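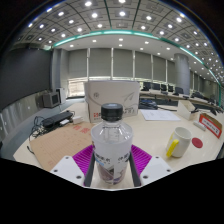

Curnitz launches Tridum, a shared-table tidying service for meeting rooms

Office services firm Curnitz has launched Tridum, a program that clears, sorts and resets the tables in shared meeting rooms. Bookings open in February for workplaces in the metropolitan area, with regional offices to follow once a second depot is fitted out.

Tridum deals with the things people leave on meeting tables: drink bottles, mugs, remote controls, envelopes, printed pages, cables, power boards and the cartons that stationery is delivered in. These items usually fall outside an ordinary cleaning contract. Cleaners are asked to wipe surfaces and empty bins, and most are told to leave anything that might belong to somebody. The result is a table that gets wiped around.

"Our cleaning customers kept raising the same complaint," a Curnitz spokesperson said. "The floor was vacuumed, the bins were done, and there was still a pile at one end of the table on Monday morning that had been there the week before. Our crews weren't authorised to touch it. Tridum gives them that authority, in writing, with rules the customer has agreed to."

The service was trialled at the Seok Street offices of Huvance, a packaging design practice with 13 meeting rooms over 2 floors. Huvance teams use the rooms for client reviews and sample checks, and the tables often double as overflow desks.

Before the first reset, Curnitz staff listed everything sitting on the tables. The count came to 752 items. Paper was the largest group by a wide margin, followed by drinkware and then cables and adapters. Several rooms held remote controls for screens that had been moved elsewhere in the building.

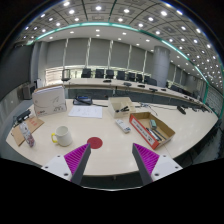 Each item on a table is given one of three treatments. Things that belong to the room, such as a desk phone or the remote for the screen, go back to a set position. Things that belong to a person or a team go into a labelled tub outside the room and are held for collection. Anything plainly finished with goes to recycling, the kitchen or the bin.

Envelopes and printed pages are handled separately. Crews do not read documents or open mail. Loose sheets are squared up, placed face down in a folder marked with the room name and handed to reception. An envelope stays as it is and goes with the folder. Huvance asked for this during the trial, and it is now a standard part of the service.

Mugs are returned to the nearest kitchen. Sealed drink bottles go back to the fridge or the cupboard they came from, and opened ones are emptied and recycled. Crews check for a name on the label or cap first.

Cables took more working out than expected. In the early part of the trial, crews unplugged and coiled every loose lead, and staff then arrived at meetings to find nothing within reach. The procedure was changed. Power boards now stay where they are if they are in use, with the leads run along the back edge of the table and fastened with reusable ties. Spare adapters are tagged and put in the tub – chargers are the item people most often come looking for.

Small tools and clips are kept together in a divided organiser that lives on the table or a nearby shelf, depending on the room. Customers can use an organiser they already own. Curnitz will supply one at cost if they do not have one, although the company noted that most offices it has visited have several in a storeroom.

Cardboard cartons are treated as storage if they are closed or have contents, and as recycling if they are empty. A crew member who is unsure leaves the carton in place with a dated tag. If the tag is still there at the next visit, reception is asked to decide.

Huvance said the main change had been at the start of meetings.

"People used to walk in and shove everything up one end so they could open a laptop," a Huvance spokesperson said. "Then the next group would shove it back the other way. We had paper samples getting creased and a few that went missing altogether. Having a set place for the remote sounds like a minor thing, but it was the first improvement staff mentioned."

The practice also reported some objections. One team had been using a corner room as a semi-permanent project space and did not want its material moved. Curnitz now offers a "leave as is" door card for rooms in that position. The card is valid until the next scheduled visit and has to be renewed by the team using the room, so that it does not stay up indefinitely.

Huvance has kept the service on after the trial, with visits on Thursday evenings and a shorter reset before client days. 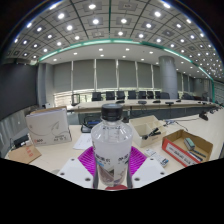 A clear plastic bottle held between two gripper fingers in front of a pale tabletop, with an open organiser box to its right.

What is included

A standard Tridum booking covers an initial walk-through, a written table plan for each room, and regular resets at a frequency chosen by the customer. The table plan is a single page listing what stays in the room and where it goes. It is agreed with the office manager before any item is moved, and can be changed at any time by email.

Crews also wipe down tabletops once they are clear, including the area under phones and organisers. Chairs are pushed in and whiteboards are left alone unless the plan says otherwise.

The service does not cover personal desks, locked cupboards or the disposal of computer equipment. Faulty adapters and frayed leads are bagged and reported to the customer for their own electrical contractor to deal with.

Tubs are held on site and do not leave the building. Uncollected items remain the customer's responsibility, and Curnitz recommends that offices set their own cut-off and put it on the tub label.

Pricing and availability

Tridum is charged by the room, with a minimum booking of 3 rooms. Existing Curnitz cleaning customers can add it to a current contract without a new site induction. Other workplaces will need to complete one before the walk-through. Quotes are available on request through the Curnitz bookings desk.

About Curnitz

Curnitz provides cleaning, kitchen restocking and room set-up services to small and mid-sized offices. Its crews are directly employed and work mainly evenings and early mornings.

Media enquiries should be directed to the Curnitz communications office. A blank copy of the table plan is available to journalists and prospective customers on request.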